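Picking cell diary, June: grasp proposal service and planner

Reading time: 4 min

The morning was given to the planner. The version merged yesterday evening had been started overnight against the recorded set, and the log was waiting when the laboratory opened. Of the 20 recorded bin states, 11 produced a complete plan on the first request. The remainder returned a proposal which the planner then refused, nearly always on the ground that the approach would bring the wrist too close to a bin wall. Amra Đorđević has asked that refusals of this kind be logged with the name of the offending link, as the present message states only that a collision was found. The change is small and was made before ten o'clock.

It should be recorded that the wall model itself is under suspicion. The bins are represented in Lirka as boxes with vertical sides and square corners, and a uniform margin is added on every face. The margin was chosen when the calibration was poorer than it is now. Chi-keung Au is of the opinion that it may be reduced, provided that the camera transform is checked at the start of each session and the result written to the session header. I have agreed to this in principle. The check will be made compulsory in the start-up script, so that a session cannot be opened without it.

A second matter concerns the order in which proposals are considered. Until now the planner has accepted the list from the perception service as it stands and has tried each entry in turn. The highest score is very often given to an object lying hard against a wall, where the edges are sharp in the image and the network is confident, and where the arm has least room. A reachability term has been added to the score, computed from a coarse table and not from a full plan. The table is loaded once and costs little. Whether the weight given to it is correct remains to be settled.
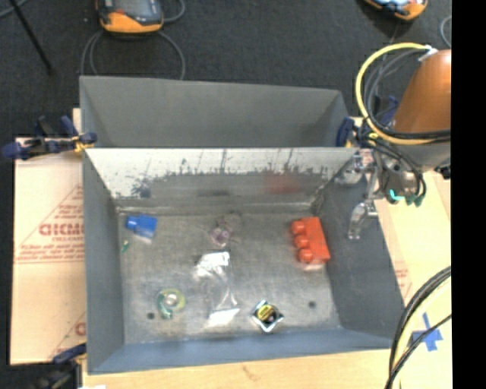

Test bin from the fixed camera, mixed small objects, gripper clear of the floor.

The contents were selected with Mrs Đorđević's list of difficult materials in hand. The blue and orange-red blocks give the segmentation little cause for complaint, and they are retained as a reference against which the rest may be judged. The clear, crinkled package is another matter. Its upper end and the strip at its lower end are bright white while the middle is almost transparent, and the perception service accordingly reports 2 objects with a gap between them. Each receives its own grasp proposal, and neither proposal is near the centre of the package. The small transparent object with the pinkish-purple tint is not reported at all at the present threshold. Lowering the threshold recovers it, at the cost of a number of false regions along the edges of the bin floor, where the glare is strong.

The floor is a difficulty in its own right. It is scuffed metal and gives back a certain amount of colour, so that a faint patch below the orange-red block was included in the mask for the block. The centroid was drawn towards the near wall as a result. The two dark holes in the floor were formerly proposed as objects. They are now excluded by a static mask, which is acceptable while the bins remain clamped, and which must be drawn again if they are moved. A note to that effect has been placed in the configuration file beside the mask.

After lunch the merging step was rewritten. Regions which lie close together and share a similar depth are now joined before grasps are sampled, unless their colours differ strongly. On replay the package was returned as a single region. The packet beside it, with its silvery-white and teal edges and black face, was not absorbed, which had been my chief concern. The replay viewer in Taltedia was of considerable help, although it still resets the time cursor whenever a layer is switched off, and the fault reported on this point has not been closed.

Mr Au spent the later part of the afternoon on the controller. The approach speed is now read from the plan and is no longer a constant in the driver. He also found that a stop request received during replanning was being held until the new plan had been accepted. This has been corrected and a test has been added. I regard it as the most important change of the day and have asked that it be reviewed separately from the rest.

The overnight run has been started with the merging step enabled and the old wall margin left in place. The reduced margin is to be tried tomorrow, once the transform check is in the start-up script.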